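Baseplate (building bricks)

From the Skiddale Encyclopedia of Toys and Games

A baseplate is a thin, flat sheet covered on its upper side with studs, made to hold toy building bricks steady while something is built on them. It is the floor, the lawn, the parking lot or the open sea of the brick world, depending on who is playing, and it is very often the first thing to come out of the box and the last thing to go back in (usually because it is the only piece that will not fit unless everything else has been taken out again). Baseplates are made both for the small bricks sold to school-age children and for the oversized bricks made for toddlers, and it is with the larger kind that this article is mostly concerned. Other names for it include building plate, ground plate, stud board and, in many homes, simply "the grass."

Construction

Most baseplates for oversized bricks are molded in one piece from a firm plastic. The upper face carries round studs in straight rows, spaced so that any brick of the same system can be pressed down on any part of the plate. The underside may be smooth, or it may have shallow hollows where the studs were formed. Plates with a smooth and solid underside lie flatter on a table, while the hollow kind are lighter and flex a little, a quality that parents come to appreciate when a plate has to be bent gently to let go of a brick that has been stepped on.

The number of studs along one side is nearly always even, and plates with 8 studs along the short side are common in starter sets. Corners are rounded. A few makers have sold plates with raised hills, printed roads or molded ponds, and these have been loved by some children and ignored by others, who prefer to decide for themselves where the pond should go.

Fit between plate and brick is a matter of very small differences. A stud that is slightly too narrow gives a tower that wobbles, and one that is slightly too wide gives a brick that a three-year-old can press on but cannot pull off again. The designer Dorota Pawlak, who worked for many years on the Prullerum line of toddler bricks, wrote that she tested new plates by building at the corner first, where the plate is least well supported and a poor fit shows itself soonest.

History

Early stud-and-socket toys had no plate at all. Children built directly on the floor or the kitchen table, and the first layer of bricks had to be locked together by the second before the thing could be pushed or carried. Plates came in as a convenience, and for a long while they were sold separately and thought of as an extra for families who already owned a good many bricks.

The Prullerum firm brought out its first plate as an addition to a set of 30 bricks, in a dark red that matched the lid of the box. It sold slowly. The following January the same mold was run in green, with no other change whatever, and the green plate stayed in the catalog for as long as the line was made. Arnar Þorgeirsson, whose book on the Prullerum firm is still the fullest account, puts this down to gardens: shoppers looked at a green plate and saw a lawn with a house on it, and looked at a red one and saw a piece of red plastic. He admits that he has only the letters of two shopkeepers to go on, but it is a pleasant explanation and it has been repeated in most later writing on the subject.

A larger set of 56 bricks, sold under the name Vidmont, included the plate from the start and packed it flat against the bottom of the box. The Vidmont box is well remembered for its printed sheet of suggestions, which began with a garden wall and worked its way up by patient steps to a lighthouse that called for more blue bricks than the set contained. Letters about the blue bricks reached the firm for years.

Use

A plate is normally laid flat on a table or floor within easy reach of the builder, with the loose bricks kept beside it. How it is turned matters less than grown-ups tend to suppose. Some children square it neatly to the table edge, and a great many leave it at whatever slant it landed in and get on with things. Bricks may then be set along the rows of studs, and the finished work will look perfectly straight to anyone who turns the plate or tilts their head.

The usual advice for a first session is to offer one plate and a small handful of bricks in clearly different colors, tipped out where each can be seen. A single brick pressed onto the plate by the adult is enough of a beginning. Children who are given a whole tub at once will often spend the time stirring it, an enjoyable pursuit in its own right, though it seldom leads to a house.

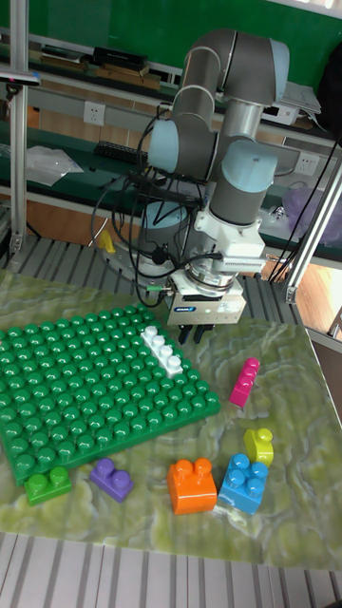 A green baseplate with a white brick near its upper right corner; other bricks, among them a purple, an orange and a blue one, lie loose on the marbled green tabletop.

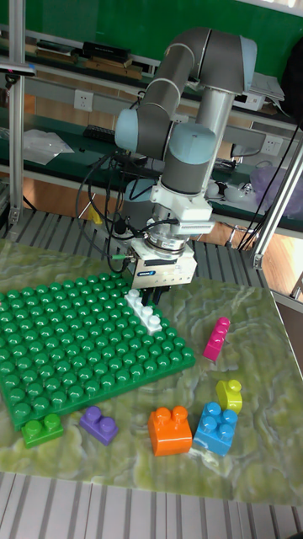
Brick shapes and how they lie

Loose bricks come to rest in whatever way they please. A brick with its studs upward is ready to be built on, and one lying on its side has to be turned first, a small job that takes more thought than it seems to and that young builders practice over and over without being asked. Single-stud bricks are the most easily lost and the most fiercely wanted. Long bricks are prized for bridging a gap, and the ordinary square brick does most of the honest work in any model.

In describing bricks it is customary to give the studs by width and length, so that a two-by-two brick has four studs and a one-by-two has two. Height is given only when it differs from the standard brick of the system. Sellers of mixed secondhand lots are not always careful about this, and a buyer hoping to complete an old set should ask to be told the studs of each piece, and also whether the bricks have been tried on a plate of the same make.

Colors

Green is by far the most familiar plate color, followed by gray and blue. Bricks for toddlers are generally sold in strong, plain colors that stand apart from the plate and from one another. Green bricks on a green plate are a long-standing nuisance at clearing-up time, as a brick lying close to the edge can be passed over more than once by a tired parent. Heiðrún Egilsson, who ran the toy lending library at Kirkegaard, dealt with the matter by keeping her green bricks with the gray plates and her blue bricks with the green ones, and the labels she wrote for the tubs are still taped inside the cupboard door.

White bricks show dust and crayon, but they are also the easiest to find against a dark rug. Purple and magenta came into most lines later than the primary colors did. The purple of the last Prullerum sets is known among collectors for fading toward brown on a sunny windowsill.

Care and storage

Plates can be washed by hand in warm water with a little dish soap and an old toothbrush worked along the rows. They should be dried standing up. A dishwasher is a poor idea with older plates, which may come out with a curve in them, and a curved plate is very hard to put right. Þórarinn Frandsen's repair handbook suggests laying the plate under a pile of heavy books for several nights, and adds, with some tenderness, that it will probably be a hill from now on and may as well be played with as one.

Storage is best done flat. Plates kept on edge in a warm attic tend to lean and then to bow. Where several plates are kept together, a sheet of paper between each pair will stop the studs from marking the plate above.

Collecting

Plates are less often collected than bricks or boxes, and prices remain modest. The exception is the early red Prullerum plate, of which almost 1000 are thought to have been sold. Many were cut down by their owners to fit a shelf or tray, and a whole one with all four rounded corners is uncommon. Auður Bisgaard's checklist records the known varieties by the shape of the mold mark on the underside, and lists a gray plate that she had heard described twice and never managed to see.

See also

Building brick
Stud board
Toy lending library
Vidmont (building set)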